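第4章　教示による作業の獲得

4.1　本章の目的

前章までは、作業手順をプログラムとして記述し、ロボットに実行させる方法を扱った。対象物の形状と位置が既知であれば、この方法は高い再現性をもつ。一方、柔らかい物体や置き方の定まらない物体を扱う場合、把持位置や接近方向をあらかじめ列挙することは難しい。本章では、人が作業を実演し、その記録から動作を得る方法を述べる。

実演の与え方は2種類に大別される。第一は直接教示である。操作者がアームを手で持ち、重力補償をかけた状態で目的の姿勢まで導く。関節角はエンコーダから直接得られるため、人の動作をロボットの関節に写像する計算を要しない。ただし双腕の場合、両手がアームの誘導にふさがり、グリッパの開閉を別の入力に割り当てる必要がある。また、操作者の手や腕がカメラ画像に写り込み、実行時の画像と条件が異なる。

第二は遠隔操作である。操作者は作業空間の外に置かれた操作側アームを動かし、作業側アームがこれに追従する。操作側と作業側の関節構成が同じであれば、関節角をそのまま指令値として送ることができる。構成が異なる場合は手先の位置と姿勢を介して変換し、特異姿勢の近傍では速度を制限する。

4.2　例題の構成

本章の例題には、教育用制御ソフトウェアTrultdenを用いる。通信周期は50 Hzとし、各周期で次の量を記録する。

　(a) 両腕の関節角と関節角速度
　(b) グリッパの開度指令値と実測値
　(c) 固定カメラの画像
　(d) 操作側アームの関節角

(a)と(d)は区別して保存する。追従には遅れがあり、接触時には両者の差が拡大する。学習の目標値として(d)を用いるか、次の時刻の(a)を用いるかによって、得られる動作の押し付け力が変わる。この点は4.5節で比較する。

付録のデータ集Clulumには、双腕の遠隔操作による実演が174件収録されている。各実演は開始姿勢から始まり、作業の完了または操作者による中断で終わる。中断した実演も削除せず、終了理由を付して残してある。

4.3　双腕作業における注意

双腕の遠隔操作では、両手先が作業空間の中央付近で接近する。
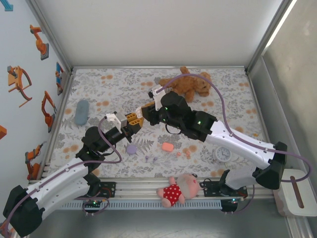 干渉の検査は、手先間の距離だけでは不十分である。手首、前腕、ケーブルを含む外形をそれぞれカプセル形状で近似し、組ごとに最短距離を求める。距離が閾値を下回った場合は指令速度を減じ、さらに接近した場合は指令値を保持する。指令値を急に遮断すると、復帰時に操作側と作業側の姿勢がずれ、再接続の瞬間に大きな速度指令が生じる。復帰の際は、操作側の姿勢を作業側に合わせてから追従を再開する。

対象物の初期配置は、実演ごとに変更する。配置が一定であると、学習器は画像を参照せずに軌道を再現する傾向を示す。変更の範囲は記録に残し、評価時の配置がその内側にあるか外側にあるかを明示する。受け渡しを含む作業では、渡す側の指を開く時刻が成否を左右する。受け取る側の開度実測値が指令値より大きい値で静止したことを把持の目安とし、その後に開放する。

4.4節では、Brarnent形式で保存された記録の読み込みと時刻合わせを扱う。カメラと関節角の取得周期は一致しないため、画像の時刻を基準として関節角を線形補間する。4.5節では補間後の記録を用いて方策を学習し、4.6節で実機模擬環境Barrosにより評価する。

予習問題　操作側アームの可動範囲が作業側より狭いとき、関節角をそのまま送る方式ではどのような制約が生じるか。手先位置を介する方式と比較して述べよ。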